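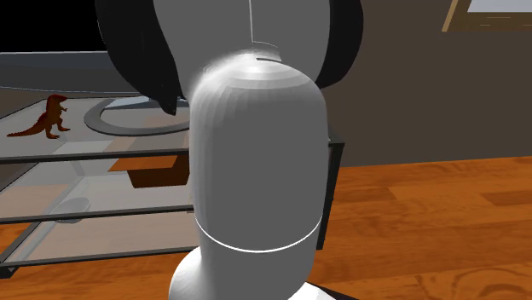 Gray has been the safe choice for living rooms for years now, and it is still the color that brings the most unhappy customers back to the paint counter. They say it turned blue, or purple, or that it looked like wet cement by dinnertime. In most cases the paint is the same color it was on the card, and the light has done the rest. One light gray surface can hold several grays at once – close to white on a domed top, mid gray down the sides – and a thin bright ring around it will make the gray on either side look darker. A wall does the same thing, more slowly and over a larger area.

Anoma Gamage has mixed and sold paint in Truvholm for most of her working life. The first thing she asks a customer is which way the window faces. Many don't know. She sends them home to find out before she will open a can.

A window facing north gets cool, even light for most of the day. Put a gray with a blue base in that room and it will look blue, and probably cold as well. A gray with a little yellow or red in it will come closer to what people think of as plain gray. South-facing rooms are easier, though a warm gray can look beige there by midafternoon. East and west rooms change the most. A bedroom that gets the morning sun may be a soft, creamy gray at breakfast and quite flat by the time you go to bed in it.

"People choose at noon on their day off," Gamage says. "Then they live with it at seven at night."

Torunn Hägglund did exactly that. She and her husband bought a narrow house at the edge of town and wanted the whole downstairs in one color. They picked a pale gray from the Lutetti range, liked it in the store, and painted the hall, the kitchen and the front room over a long weekend. The kitchen was fine. The front room, which looks out on a big hedge, came out green.

"I thought they had sold us the wrong can," she says. "I took the lid back to the store and held it up against the card. It matched."

The hedge was sending green light in through the window all day. Lawns will do this, and so will a brick wall across the street, which throws a pinkish light that many people blame on the paint. Floors matter too. Orange-toned pine under a gray wall warms up the lower half of it and leaves the top alone. Hägglund ended up repainting the front room in a gray with more red in it, and now the two rooms look the same, although the cans say otherwise.

Then there are the bulbs. The number to look for on the box is the color temperature, given in kelvins. Low numbers are yellowish and high numbers are bluish. Swapping the bulbs is much cheaper than painting again, and Costel Radonjić, a house painter, tells his clients to try it first. He carries both kinds in his van and will change them over while the owner stands in the doorway.

He has also stopped trusting small samples. A card the size of a playing card, looked at against an old yellow wall, tells you mostly about the old yellow wall. He paints two coats on a sheet of white poster board, leaves a bare border around it, and moves the board around the room for a few days. It goes beside the window, then on the wall across from it, then in the darkest corner. One 473 ml sample can will cover more boards than anybody needs.

"Put it behind the couch," he says. "Put it next to the door trim. The trim is what gets people."

Trim gets people because white is as varied as gray. A bright, bluish white around a warm gray wall can make the wall look dingy, and a creamy white next to a cool gray can look old before it has dried. Radonjić likes to settle the trim first, particularly when the owner has no plans to redo it, and choose the wall to go with it.

Sheen is the last thing most buyers consider. A flat finish scatters light and keeps the color steady from one side of the room to the other. Eggshell and satin pick up highlights, so a wall with a window at one end will be visibly paler there. On curved surfaces such as a rounded chimney breast or a stair post, the effect is stronger still. Kitchens and bathrooms usually need the washable finish anyway. In a living room there is more of a choice, and older plaster tends to look better flat – every dent shows in satin.

Having a room done over is not a small expense. Radonjić quotes $299 for a small bedroom with four sound walls and no ceiling work, and more if there is patching. Hägglund did her own repainting in two evenings and paid only for the paint.

She kept the poster boards. There are six of them leaning in the closet under the stairs, with the names penciled on the back, and she has started lending them to neighbors. The green one has been out twice. Her sister-in-law liked it so much that she used it in a bathroom with a frosted window and no hedge, where it is just gray.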